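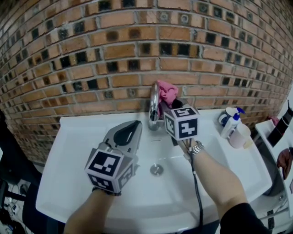

Wiping a washbasin down after each use does more against limescale than a weekly scrub, according to Nermina Gashi, and the cloth should be wrung out before it goes near the base of the faucet.

Her remarks accompany new cleaning guidance for the shared washrooms at Dulcombe, in force from Monday. The guidance covers 21 basins, including those set against brick. Mortar joints behind the rim are to be brushed dry – no acid descaler – and checked every 16 days. Drains are rinsed last. Toiletries may stay on the counter but must be moved for wiping.

Mestthorpe adopts the same schedule in May.

Last updated: Monday, 16:21

Related items
Flikuvari laundry room reopens
Dulcombe hot water shutoff, block 95
Resealing a sink rim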